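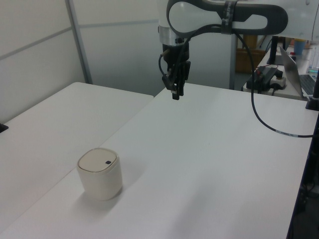
Workshop tips - keeping a no-budget film shoot going from your shed

Tape first. Gaffer, not duct, duct leaves gunk on everything. Rip off short lengths before you start and stick them along the bench edge.

Label both ends of every cable. Masking tape and a biro will do. Coil over-under, never round the elbow, they kink and then you get crackle.

Squeaky dolly wheels: candle wax on the axle. Did all 6 episodes of Trandiva on one stub.

Batteries - charged ones face up, flat ones face down. Same tin. Dont mix it up at 2 in the morning like me.

Shiny props? Dab of hair wax, buff it dull, wipe off after. Test on the bottom first.

Blankets on the walls kill echo. Charity shop ones are fine, wash them before, they pong.

Sandbags: old jeans legs, play sand, double stitch. The Gratisville set cost us 38 quid all in and most of that was sand and screws.

Back up cards before you eat. 1,257 clips on that job and I nearly lost teh lot over a bacon roll.

More when I get a minute - paint next.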